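Preguntas frecuentes sobre el fallo de cierre en las pinzas de mano

Grimoda — Ayuda para quienes trabajan en los puestos de manipulación

Desde que en agosto mandamos el aviso sobre las pinzas que no terminaban de abrirse, nos habéis escrito muchísimo (¡gracias, de verdad!), y como varias dudas se repiten, Nabil Aoun y yo hemos juntado aquí las respuestas. Si la vuestra no aparece, escribidnos igual, que esta página la vamos ampliando.

¿Qué pasó exactamente?

En el puesto de Mahasneh, una de las pinzas se quedó cerrada después de soltar el gatillo. Zaid Twal estaba levantando un recipiente con las dos manos, fue a dejarlo en su sitio y el dedo derecho no volvió. Intentó separarlo con la otra mano y se llevó un pellizco bastante feo en la yema del índice. No hubo que lamentar nada más, pero nos dio un buen susto y paramos el puesto hasta entender qué había ocurrido.

¿Y cuál era la causa?

El muelle de retorno. Al desmontar la pinza, Idris encontró polvo de plástico apelmazado en la articulación, justo donde el dedo se une a su soporte, y el muelle, que ya venía cansado, no tenía fuerza para vencerlo. Revisamos después el resto del lote y aparecieron 2 pinzas más con el mismo principio de atasco, todavía sin síntomas que se notaran al usarlas.

¿Puedo seguir usando mi pinza si abre, pero va lenta?

No, por favor. Ya sabemos que da pereza parar a media sesión — a nosotros también nos la da —, pero una pinza que abre despacio es una pinza que está avisando. Dejadla en la caja de Stunoro con una nota que diga qué le notasteis y coged otra.

¿Cómo compruebo la apertura antes de empezar?

Con la pinza vacía, sobre la mesa despejada en la zona de los dedos, apretad hasta el fondo y soltad de golpe. Repetidlo 12 veces seguidas. Los dos dedos tienen que volver hasta el tope en cada una, a la vez y sin ruido de roce. Mirad el hueco entre las caras interiores y pasad la vista por los bordes, por si hay rebabas o restos pegados. Luego haced la misma prueba con la otra mano y, solo cuando las dos vayan bien, acercaos al recipiente, una pinza por cada lado.

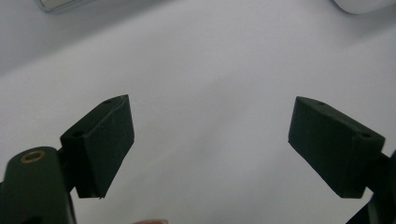 Los dedos abiertos, sin nada entre ellos; en la siguiente, las dos pinzas a los lados del recipiente blanco.
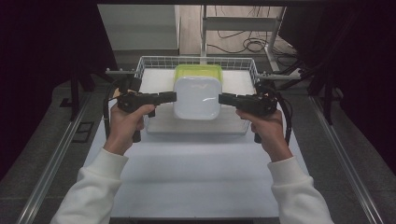 ¿Qué hago si se queda cerrada con algo dentro?

Lo primero, no tirar. Apoyad el objeto en la mesa con la pinza puesta y soltad el gatillo del todo. Avisad a quien esté en el ordenador para que corte la sesión y desconectad el cable. Después se abre con la llave de plástico, metiéndola por detrás del dedo, nunca por el hueco de agarre. Y los dedos de verdad, los vuestros, siempre lejos de ese hueco, aunque parezca que con un empujoncito ya está.

¿Por qué no servía el botón de parada?

Nos lo ha preguntado medio equipo, y con toda la razón. El botón detiene el registro y corta la alimentación del puesto, pero el cierre de estas pinzas es mecánico, lo hace la mano, así que cortar la corriente no libera nada. En la hoja que teníamos pegada en la pared ponía «pulsar en caso de atasco» y daba a entender otra cosa. La hoja ya está cambiada, y ese error fue nuestro.

¿Cada cuánto se limpian ahora?

Cada 30 sesiones, con aire y brocha seca. Nada de aceite: Fares lo probó en una de las pinzas retiradas y el polvo se pegaba todavía más. Los muelles nuevos son de Brorkden, algo más duros, y puede que al principio notéis la mano un poco cargada. Si os molesta, haced turnos más cortos y contádnoslo.

¿Valen las grabaciones de aquellos días?

Las anteriores al atasco, sí. Las de la pinza averiada las está repasando Walid Geagea una por una, porque en algunas el dedo tarda en abrir y la señal de apertura no coincide con lo que hizo la mano. Hasta que termine están en una carpeta aparte; no las borréis ni las mováis, os lo pedimos con cariño.

¿A quién aviso si me pellizco, aunque sea poca cosa?

A Nabil, el mismo día, y si no está, a Idris Mostyn. Basta con decir qué puesto era, qué mano y qué estabais cogiendo.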